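Trirbridge Community Help > Home & Workshop > Metals and finishes

Stainless steel stand has a swirl pattern and tea-coloured spots after cleaning - how do I get back to an even finish?

Asked Jan 31, 2023
Viewed 593 times
3 answers

I have a batch of stainless display stands, the type with a round base and a single upright, which are used for hanging small items at craft fairs. They were bought second-hand in July and stored in an unheated garage in cardboard sleeves. Most are fine. A handful have developed two separate faults and I would like to know whether they are related.

1. Brown spotting on the upper face of the base, mostly near the joint with the pole. The spots are flat and cannot be felt with a fingernail. Washing-up liquid has no effect.

2. A swirl pattern in the polish, visible only when light comes in at a low angle. It was there on some of the stands before I touched them, but on two it has become a good deal worse after I used a cream cleaner and the green side of a kitchen scourer. I accept that this was a mistake.

A magnet sticks weakly to the pole and not at all to the base. I have read that magnetic means it is not stainless, so I do not know whether I have one metal or two.

What I have to hand: bicarbonate of soda, white vinegar, a tub of Pedeck metal paste (the ordinary one, no grade marked on the tub), wet and dry paper in several grits, a variable speed drill and some felt bobs. I do not own a bench polisher and would prefer not to buy one for a few stands.

Is there a sensible order of work, and is it possible to stop the spots coming back?

Comments

Is the garage near the sea or near a road that gets gritted?

(asker) Near a gritted road. The car lives in the same garage.

Then that is where your chloride comes from.

Answer 1 (accepted) - score 64

The two faults are unrelated and should be treated separately. Do the spots first, as any abrasive work done over them will spread the contamination.

Identification. A weak pull on the pole does not mean it is not stainless. The common austenitic grades are non-magnetic when annealed, but cold drawing a tube or rod converts part of the structure and leaves it slightly magnetic. A flat spun or pressed base may show no pull at all. A strong pull, like a fridge door, would suggest a ferritic grade or plated mild steel. On plated steel, stop at washing and waxing. If you sand through the plating there is no way back short of replating.

To check for plating, look at a cut edge or the inside of the threaded hole under the base. Plating is usually thin or missing there and you will see a change of colour or ordinary red rust.

Spots. Tea staining is a surface deposit of iron oxide. It needs chloride, moisture and a surface with somewhere for both to sit, and the crevice where the pole meets the base is the usual place. Procedure:

Unscrew the pole if it will come out. Wash everything in warm water with a drop of washing-up liquid and rinse.

Make a paste of bicarbonate and water and rub the spots with a soft cloth, following any grain. If that fails, use a cleaner based on oxalic acid, left on for as long as the label says. Gloves and eye protection, and work somewhere with air movement.

Rinse thoroughly and dry at once. A hairdryer on the threaded joint is worthwhile, as water left in there will start the process again.

Do not use bleach, or anything containing hydrochloric acid (many brick cleaners and some toilet cleaners). Do not use ordinary wire wool. It leaves fragments of carbon steel behind and these will rust within days.

Swirls. These are fine scratches left by polishing in circles with a dirty or worn mop, and the scourer has added coarser ones on top. Paste alone will take out the fine ones. For the scourer marks you will need to go back a step: 1200 grit wet and dry, used wet with a rubber block, in straight lines until the circular marks have gone, then 2000 at right angles to that until the first set of lines has gone. Then paste on a felt bob at low speed. High speed heats thin metal and may tint it.

Keep one bob for each compound and do not let them touch. Most of the swirls I see come from grit carried over from the previous stage.

Whether to bother is another matter. On a bright round base some swirl is nearly always visible because the surface picks up everything round it. I keep one of mine as a reference for what I regard as acceptable:

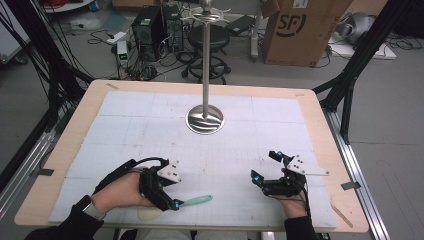
Stand with polished round base. Swirling pattern in the reflections.

At normal viewing distance this does not read as a fault, and I would not spend an evening removing it from something that will have goods hanging from it.

Prevention. Store dry, out of the cardboard. Cardboard holds moisture and can itself carry chlorides. A plastic box with a lid and a sachet of silica gel is adequate, provided the stands go in dry. A thin coat of microcrystalline wax on the base twice a year will help. If relative humidity in the garage sits above 70 per cent for long periods, move them indoors.

Comments

(asker) Poles came out with a strap wrench. Clean non-rusty threads, so I assume solid stainless. Bicarbonate shifted about half the spots, the oxalic cleaner did the rest.

Good. Put a smear of wax on the threads before you refit them. Stainless on stainless can gall if it goes together dry and tight.

Would the 2000 step be needed if I am happy with a satin finish?

No. For satin, stop at around 50 strokes in one direction with a grey non-woven pad and do not polish at all. All the stands will have to be done the same way if they are shown together.

Answer 2 - score 7

Vinegar works for the brown marks if you leave it on for a bit. I do my sink with it. Rinse well after. For the scratches I used the Edoder cloths that come two in a packet and they made it shinier but did not get rid of the deep ones.

Comments

Vinegar is acceptable for limescale and very light staining. It is slow on iron oxide. Do not mix it with the bicarbonate, they cancel out.

Answer 3 - score 2

One addition to the accepted answer, on passivation. Freshly abraded stainless forms its oxide layer again in air without help, but embedded iron will prevent a sound layer forming over it. Citric acid at a few per cent by weight in warm water, for half an hour, followed by a clean water rinse, will remove free iron and leave a better surface. It is cheap and sold for descaling kettles. Do this after the wet and dry stage and again after polishing if the result matters to you. Paste residue has to come off first with a solvent or hot soapy water - the acid will not get through grease.

The Org thread on garden fittings covers the same ground with a table of concentrations. It is pinned in the Metals section.

Comments

Does the citric acid dull a mirror finish?

At that strength and time, no. Try the underside of the base first.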